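# The small bedroom in Lekavness, and how the clothes are put away

On this page I collected my notes and one picture from the small bedroom in our house in Lekavness. The room came to us in August with the house, and since then it became the place where all the clean washing is brought. Some readers of my kitchen page asked how I manage the clothes of the family in such a small place, so I try to answer it.

The room is 4 metres long and not so wide. When the bed is made, there remains a narrow way to walk and a place for the cupboard. For this reason I do not own an ironing table. All folding is done on the bed, and I have become quite used to it.

## The bed as a table

A bed is soft, and this is the difficulty with it. If you put a shirt on a thick quilt and press it with your hand, the shirt goes down with the quilt and the folds are never straight. For a long time I folded on a big tray, but the tray was too small for trousers.

The answer was a sleeping mat. I bought ours at Gindia, a shop for household things near the harbour, and I paid 50 for it. In summer it is pleasant to sleep on, and in the day it gives a flat surface where a cloth can slide a little and does not sink. I wipe it with a damp cloth and let it dry with the window open.

Under the mat is the patchwork quilt. My aunt sewed it from what was left of curtains, aprons and children's sheets, and it took her three winters. I like that the colours do not match - a quiet quilt would make the room sleepy also in the morning.
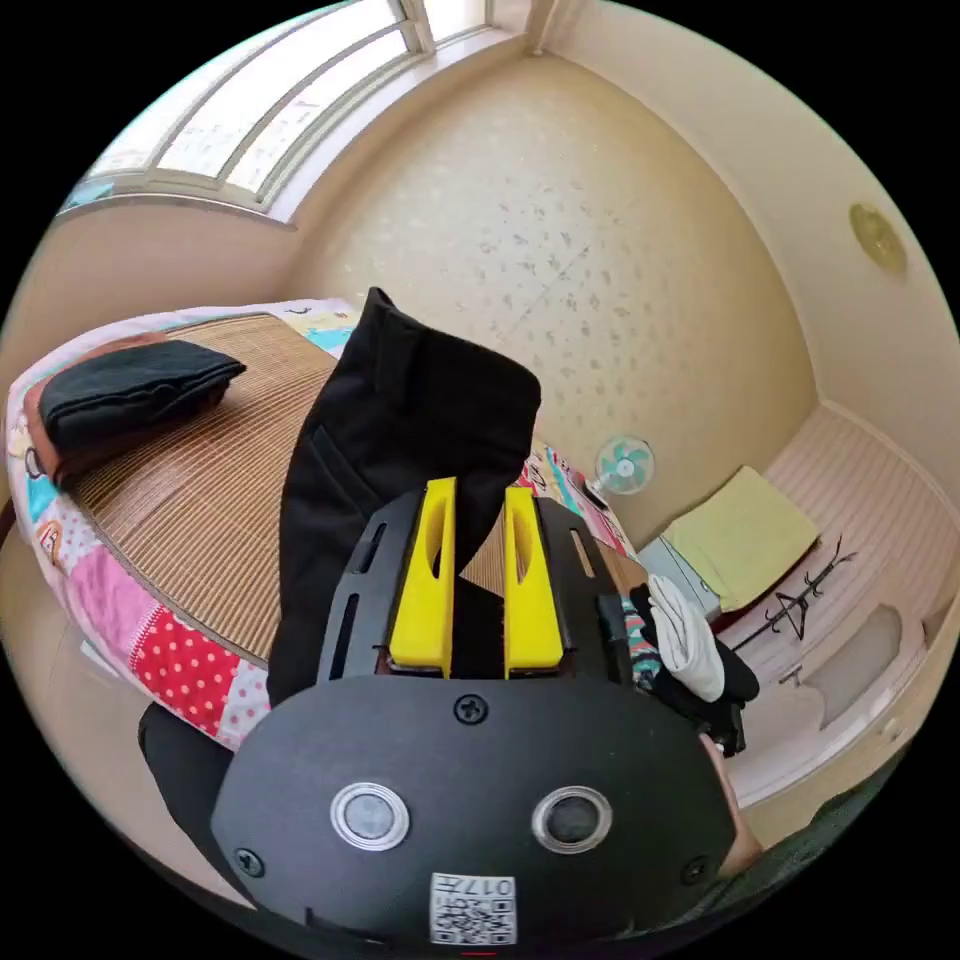
*A black piece of clothing, probably trousers, held up over the bamboo mat, with one black garment already folded at the end of the bed. The quilt shows pink, light blue and red with white dots.*

## Trousers

Trousers are the longest work. I lay one leg over the other, make the seams meet and pull the cloth gently from both ends. After this I fold up from the bottom, first to the knee and then once more. Black cloth shows every hair, so I go over it with a brush before it goes to the cupboard.

I used to hang all trousers. The rail in our cupboard is only 80 centimetres wide, and when winter coats came in, the trousers had to go out. Now they lie on the shelf with the fold to the front, and it is easy to take one pair without disturbing the others.

## The cupboard

The cupboard is an old Pridetti, bought second-hand from a family in Gwynne Street. One door does not close well in wet weather. The upper shelf is for bed linen, the middle one for trousers and knitted things, and the lowest for the towels. Socks have a drawer of their own, but I do not write about the socks here, it is a long subject.

Small advice for those who have a similar room: fold the dark things in daylight. In the evening, under the lamp, I have put together navy and black many times and noticed it only in the morning.

The pages about the kitchen and the hallway are in the same gallery. The balcony will come when the new shelf is painted.

Page last changed: 2 September 2021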